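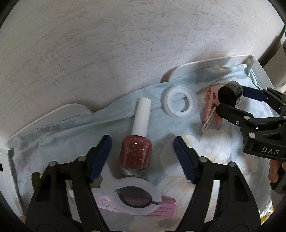

Brick-red polish, a salmon-pink clip and a few neighbors in a cloth-lined tray.

I want to speak up for the small mixed tray. You know the one. It sits on a dresser or a bathroom shelf or the end of a hallway table, and it holds the nail polish and the hair clip and whatever else was in your hand when you walked by. Every organizing book I have ever read treats it as a problem waiting to be solved, and I think it's one of the best things in a home!

My case starts with color. A bottle of polish in a drawer with thirty others is stock. Put the same bottle by itself on a bit of pale floral cloth and suddenly it's a gorgeous thing, all that deep red sitting in thick clear glass, with a plain white cap that doesn't compete. I wear brick red maybe twice a year, and I look at it every single morning. That's a pretty good return on a small bottle.

Then there's the company it keeps. A pink plastic clip is nobody's idea of a treasure, but lay it near a red like that and the two of them start talking to each other. I've never managed that kind of thing on purpose. When I try to arrange objects I get something stiff, like a shop counter after closing. When I drop them into a tray over the course of a month I get little accidents of color that I would happily frame.

I should admit that I come to this as a convert. A few years back I bought the Grolow drawer system, the big one, with 93 compartments (yes, I counted, the box was very proud of it). I gave up a whole weekend to it. Clips went with clips, tape went with tape, polish stood in rows by shade, and for two weeks I was unbearable company. Then I painted my nails one evening and needed a clip to hold my bangs back, and a cotton pad, and something for a snagged cuff, and I had four drawers open at once with ten wet fingernails. The system knew what everything was. It had no idea what I did with any of it.

A tray knows. Things end up together in it by use, by the hour of day, by which room you were in when you took them off or put them down. My sister-in-law keeps hers by the back door and it's all hair ties, seeds and lip balm, and you could work out her whole summer from it. Mine is by the bed and runs to polish, clips and odd little pots. Neither one would make sense to a stranger and both of them work beautifully.

Now, the lining. Please line it! I feel strongly about this. Glass on a bare hard tray makes a clack that goes right through me at six in the morning, and a round pot will roll from one side to the other every time somebody shuts a door. A scrap of cloth fixes both. It doesn't need to be hemmed or ironed or cut to fit. I like it a bit too big, so that it creases up along the sides and bunches in the corners, and I like a faded floral best of all – an old pillowcase is perfect. When it gets grubby you tip everything out onto the bed, throw the cloth in the wash, and find the earring you'd given up on.

The edge matters too. I used to own a very smart flat tray from Horkell with a lip so low that it was really a plate, and things left it constantly. What you want is a wall with some height and preferably some silliness, scallops or waves or a bit of a frill. A wavy edge dips low enough in places to reach over and rises high enough in others to stop a runaway lid. It also tells everyone that this isn't a serious container, so they relax and put their stuff in it.

The objection I hear most is that a mixed tray turns into a junk drawer with the lid off. Fair enough, it can. I've let one silt up until the clips were buried. But a shallow tray is so much kinder than a drawer in this respect, as it fills up in plain sight and it fills up fast. Once I can't see cloth between the things, I take a few out. That's the entire method, and it takes as long as brushing my teeth.

I'd also say keep it small. Pumton makes a lovely shallow tray the size of a cookie sheet, and I know two people who own it, and both of them now keep mail in it. A tray you could carry in one hand, with a cup of coffee in the other, is plenty.

So if there's one of these somewhere in your house and you've been feeling guilty about it, I hope you'll stop. Wash the cloth, wipe the sticky ring off the bottom of the polish, and put it all back however it falls. I did mine last night and moved the red to the front.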